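**Ticket 784 – Right gripper closes late in bathroom sim, red ball task**

Status: open, workaround in place
Component: gripper controller, simulation build
Opened: November 19, 2022

**Summary**

We are comparing two gripper models on the same two-arm robot in the bathroom environment. Model A is the Roltier parallel gripper. Model B is the Skarthorpe set with the longer fingers. With Model A both sides respond together. With Model B the right side starts closing after the left, and the delay gets worse the longer the session runs.

The target is the red ball on the back ledge of the vanity, next to the faucet. Robot start pose, ball position and lighting preset are the same for both models.

**Steps to reproduce**

1. Load the bathroom environment and reset the robot.
2. Select the gripper model in the config and restart the controller.
3. Open both grippers fully.
4. Send the close command to both sides at the same time.
5. Log command time and first finger motion for each side.

The close-up view is the one to use for checking the fingers while the vanity is in front of the robot.
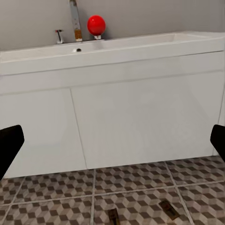

Does the delay also show up when only the right gripper is commanded?

It goes away. With the left side idle, the right one starts on the first control tick after the command, the same as Model A. The delay needs both sides active.

**What was tried**

- Swapped the left and right device IDs. The delay stayed on the right, so it does not follow the ID.
- Lowered the control rate from 1000 Hz to 100 Hz. The delay was still there and harder to measure, so the rate went back up.
- Turned off contact reporting for the fingers. No change.
- Replaced the Skarthorpe collision meshes with plain boxes. The delay got shorter but did not clear.
- Loaded the controller build from September. Both sides closed together, with both models.

That last result points at the controller and away from the gripper model. The main change since September is the shared command queue, called Lò in the repo. Before that, each gripper had its own queue. Now the left command is handled first and the right one waits until it returns. Model B has more joints per finger, so each command takes longer to process – which would explain why Model A looks fine.

The wide view is better for checking the arms. I used it to look at the start pose, with both grippers low over the tile and the vanity straight ahead, before going back to the timing logs.

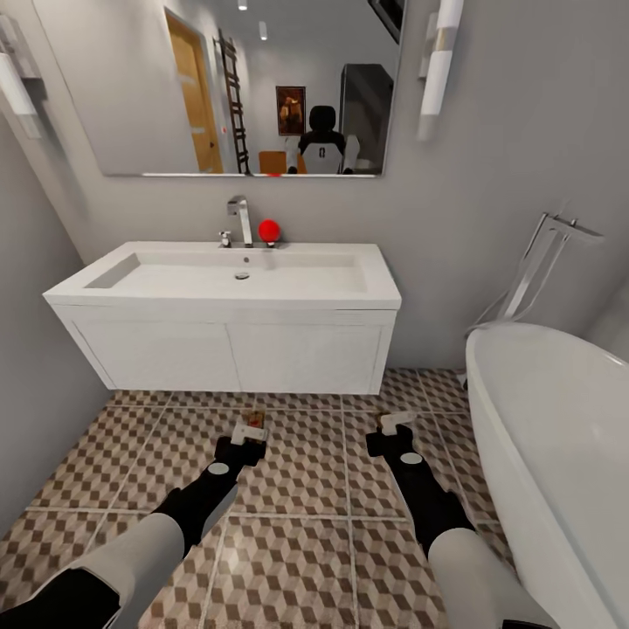 I then ran the close command again with queue logging turned on. The right command is written on time but read late, and the backlog grows through the session. A reset of the environment does not empty it. A restart of the controller does.

**Workaround**

Set `queue_mode: split` in the Sanus config file and restart the controller. This brings back one queue per side. After the change, both Model B grippers start on the same tick.

Split mode drops the combined log, so left and right have to be merged by timestamp afterward. Keep it off for Model A runs until the merge script has been checked.

**Still to do**

- Repeat the comparison in split mode, 2 runs per model, and throw out the earlier Model B timings.
- Make the environment reset clear the queue.
- Find out if the arm commands go through Lò too. The arm logs show no lag so far, but they are sampled at the lower rate.

Leaving this open until the reset fix is merged.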